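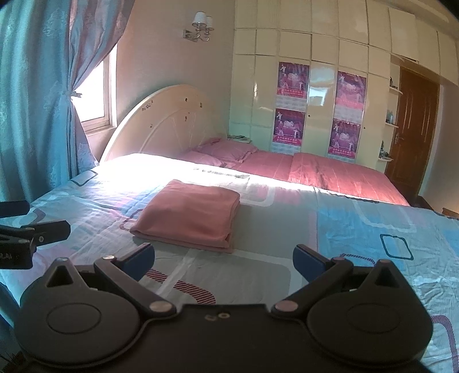 Spare room scheme in Drardale to take guests until the end of September

Households in Drardale that let out a spare bedroom during the summer will be able to go on doing so until the end of September, the town's lodging office has said. The scheme was due to close in July.

The office, which is run from the old ticket hall on Hviid Street, matches visitors with families who have a room free. It was set up after the Bromau guest house shut its upper floors for repairs and left the town short of beds for the walking season. There are 281 rooms on the list this year. Between them they have taken 1,307 bookings, most of them for one or two nights.

Lærke Kvaran, who manages the list, said the extra weeks had been asked for by hosts as well as by visitors.

"We had people ringing in June to ask if they could keep their room on," she said. "The repairs at Bromau are not going to be finished when we were told they would be, so it made sense to carry on."

Rooms on the list must have a proper bed, a window that opens and somewhere for guests to put their clothes. Hosts are asked to change the sheets for every new guest and to leave one clean towel per person, folded, on the bed. Most of the rooms belong to families and look like it. The office does not ask for white linen or matching furniture, and patterned sheets, striped bedspreads and decorated headboards are all accepted as long as they are clean and in good repair.

That was not always the case. In the first year hosts were given a printed sheet which asked for plain bedding in white or cream. Ms Kvaran said it was dropped after complaints about the cost.

"People had perfectly good sheets in the cupboard, in blue or pink or whatever they liked," she said. "We were asking them to go out and buy a second lot. Visitors never asked for it. What they ask about is whether the bed is a double and what time they can have a bath."

The towel rule has stayed. Guests told the office in the first year that they did not like having to look through a stranger's cupboards for one, and that a towel left on a rail could be taken for somebody else's. Putting it in the middle of the bed settled the matter. A bath towel is enough, and hosts do not have to supply hand towels or flannels, although a number of them do.

Laundry has been the biggest worry for hosts with back-to-back bookings. From next month Bateo, the launderette beside the bus station, will wash and dry a double set of bedding for anyone on the list at a reduced price. A set is one bottom sheet, one top cover and up to four pillowcases. Bags left before 9 am will be ready by 4 pm the same day. Bedspreads and blankets can be brought in too, but they will be charged at the normal rate and may take until the following morning.

Hosts will need to show their list card at the counter. Bateo has asked that pillowcases be turned the right way out and that bags be labelled with a surname and a house number, after two families on the same road went home with each other's sheets in May.

The lodging office will also put up 1,000 for small repairs and replacements, to be shared between hosts who apply. The money can go towards a new mattress cover, curtains, a bedside lamp or mending a window catch. It cannot be spent on decorating. Last year's fund was 3,000, but part of that was used to buy fold-up beds, which are still held at the ticket hall and can be borrowed without charge. Anyone borrowing one will need a car with seats that fold down.

Checks on rooms will go on as before. A visitor from the office calls once before a room is first let and once during the season, by arrangement. The call takes a few minutes and covers the bed, the window, the lock on the bathroom door and the smoke alarm. Three rooms were taken off the list this spring, all at the request of the hosts.

Households already on the list do not need to do anything to stay on it. Those who would prefer to stop in July, as first planned, should tell the office before taking any further bookings. Visitors who have booked for August through the Bromau guest house will be written to separately and offered a room in the town.

New hosts can collect a form from the ticket hall, which is open from 10 am to 2 pm. Applications for the repair money should be handed in at the same desk, with a receipt or a written price for the work.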